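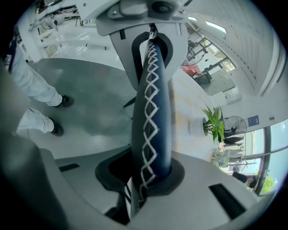
Start the budget with the parts that wear out, then work back to the tool itself. Most first-time buyers price a hand-held gripper and forget the rest. Pads come first. Ours are black rubber, one in each jaw, and the top one is a horseshoe shape that cradles whatever you close on, such as a round grip with white stitching. A shaped pad costs more than a flat strip, so ask for the spares price before you order.

Step 1. Write down what you need to hold. Measure the thickest and thinnest objects. Note any taper.

Step 2. Get two quotes. We asked Memuten and Wultach. Memuten came in at 700 for the gripper with one set of pads. Wultach was cheaper but charged 203 for mounting parts – read the second page.

Step 3. Add spares. We put aside 335 for the first year, and 50 of that was screws and caps.

Step 4. Plan the floor space. You want a clear stretch of smooth floor to walk about on, and daylight you can block if it is too strong. Blinds go in the same budget.

Step 5. Order by March if your money runs out in April. Delivery to Hundville took longer than quoted.

Seidu Ayaaba

Filed under: Robotics > Buying and Budgeting

Comments

pkl: Do the Qudah pads fit the Memuten jaws?

Seidu Ayaaba: Only the lower one. The top needs trimming.

Marsh_T: We forgot the blinds as well. Cost us over 203 in the end.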